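Subject: Re: [oldtables] Stripping the orange off a dining table?

Hi all,

Oh boy, do I have opinions on this one! I have been living with an orange table since I was in college (it was my aunt's, then my brother's, then it came to me with a wobble) and I've been through most of the stages you can go through with it. 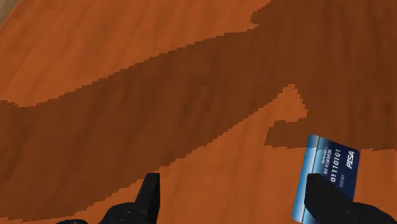
So let me answer Ha-neul's questions in the order they came, and then I'll ramble a bit, and people can skip the rambling.

Ha-neul Heo wrote:
> Hi everybody, new here. We bought a big dining table from an estate
> sale over on Fulton and it is VERY orange. My husband likes it. I want
> it to look more like plain wood. I have three questions.
> 1. Is the orange in the wood or in the varnish?
> 2. Can I sand it by hand, or do I need to rent something?
> 3. Somebody at the hardware store told me to just paint it. Is that
> awful?
> I have to have it back in the dining room before my in-laws visit in
> April, so please be kind.

1. Could be either, could be both. A lot of old finishes go yellow with age, and if there was a reddish stain under it to begin with, you end up with pumpkin. Try it somewhere that doesn't show. Flip up a leaf or crawl underneath and scrape a patch the size of a postage stamp with a sharp card scraper. If pale wood shows up right away, the color was sitting on top and your life is easy. If it's still orange after a good scrape, it has soaked in and you have a longer project. Mine was the second kind, of course.

Oh, and scrape enough to be sure you aren't into veneer! Look at the edge of the top. If the grain carries on over the side and down, you're probably looking at solid wood. If there's a thin line running all along the edge, stop and write back to the list before you do anything else.

2. You can do it by hand, but please don't. I did mine by hand, the whole top, 11 evenings, with the radio on, and my right elbow still lets me know when it's going to rain. Use a stripper first and get the gunk off with a plastic scraper, and then there's hardly any sanding left. The one I like is the Gretar gel, the slow kind you leave on under plastic wrap overnight. I've tried the Brerier too and it works faster but it dried out on me in the corners and I had to go back over them. Open the windows with either one, and wear the good gloves, the long ones.

The place that rents sanders near me wanted $66 for a weekend plus paper. For a floor, sure. On a table you can dig a hole in it before you've found the off switch, ask me how I know.

3. Not awful at all! I know some folks on here will faint. It's your table. But I'd say try the stripping first, because you can always paint it afterward and going the other way is miserable. I once stripped a painted washstand that had so many coats on it that the drawers had stopped closing, and there was a very nice oak washstand under there, and I would still not do it again for $700.

OK, rambling part.

Whatever you put back on it, do the test patches and look at them in the morning and again at night with the lamps on. I picked my finish at noon next to the back door and thought it was perfect, and then at dinner it looked like weak tea. Clear water-based stuff stays the palest, in my experience. Oil warms everything up, so if it's the orange you're running away from, be careful there or you'll strip it all off and pour half of it right back on.

Also, give it time before you put a tablecloth on. I got impatient and there's a faint waffle pattern at my end of the table to this day. My kids think it came that way.

And Mr. Verhoeven, if you're reading, I still have your clamps. I found two of them behind the dryer. I can drop them off whenever, just tell me which door.

Ha-neul, let us know what color the postage stamp turns out to be. If your husband really does love the orange, you could always leave him the underside.

Somebody else asked last month about water rings and I never wrote back, sorry about that. Message number 207 in the archive has the whole long thread with the iron and the dish towel, and it's better than anything I could type up tonight.

Going to bed,
Dot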